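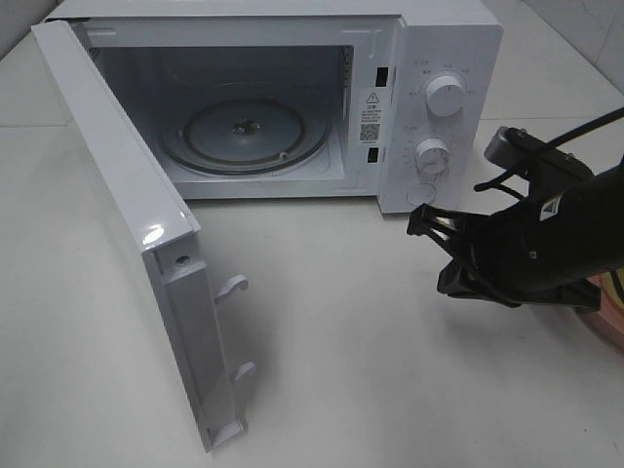 Kesby handset update: what's changing, and what to do if yours is on the old software

Those of you who bought a Kesby phone through our group scheme last spring will have had a message on the screen in the past week or so, asking whether you'd like to move up to the new version of the software. A good many of you have written in to ask whether you should say yes, so I've spent several evenings with mine (and a fair amount of tea) and thought I'd put it all down in one place.

The short answer is yes, go ahead, but do read the bit about storage first.

The longer answer starts with the battery. Mine had been flagging by teatime ever since the summer, and I had begun to wonder whether I'd have to take it back to the shop in Grisisley. Since the update I've been getting to bedtime with a bit left over, even on days when I've had the map open on the bus. Kesby say they've changed how often the phone looks for a signal when you're sitting still, and whatever they've done, I'm very pleased with it. One or two members tell me they've noticed no difference at all, so I wouldn't promise anybody a miracle.

The camera has had some attention as well. It opens much faster from the locked screen, and the night setting no longer turns everybody orange. On the other hand, they have moved the timer, and it took me longer than I'd like to admit to find it again. It's now under the little arrow at the top, next to the flash. If you take a lot of group photographs you'll want to know that before you've got everyone lined up in the cold!

Now, storage. The download itself is 981 MB, and the phone wants a good deal more room than that to unpack it and sort itself out. My advice is to have 3 GB clear before you begin. You can see how much you've got under Settings, then Phone, then Space. If you're short, the quickest win is usually old voice messages and videos people have sent you, which pile up without your noticing. Mine had 300 clips tucked away in a folder I didn't know existed, most of them of somebody else's dog.

Please use your home broadband for the download if you possibly can. Those of you on the Dateo pay-as-you-go plan could get through a big piece of your monthly allowance otherwise, and Dateo don't give it back. The phone does ask before it uses mobile data, but the question is worded in a rather muddling way and it's easy to tap the wrong one. If in doubt, turn mobile data off altogether until it has finished.

Charge it to 100 per cent, leave it plugged in, and start it going when you don't need it for an hour. It will restart twice. The second time it sits on a plain blue screen for several minutes, and this is perfectly normal – I very nearly pulled the plug on mine and I'm glad I didn't.

A word about the Mihăilă keyboard, which quite a few of you use because of the larger keys. It does still work after the update, but the phone switches you back to the ordinary one without asking. Go to Settings, then Language, then Keyboards, and tick it again. Your saved words should all be there. If they aren't, sign out of the keyboard and back in, and give it a few minutes.

People with the older 900 model won't be offered this version yet. Kesby have only said November for that one, and they've been late before, so I'd pencil it in lightly. There's no need to go hunting for it on other websites in the meantime, and please don't follow any link that arrives by text claiming to be the update. The real one only ever comes through the phone's own settings.

We'll have the usual drop-in at the library in Grisisley at half past two, and anyone who would like company while they press the button is very welcome. Bring your charger, and your password if you can lay hands on it. Next time I'm hoping to get to the question of moving photographs on to a computer, which several of you have been waiting for very patiently.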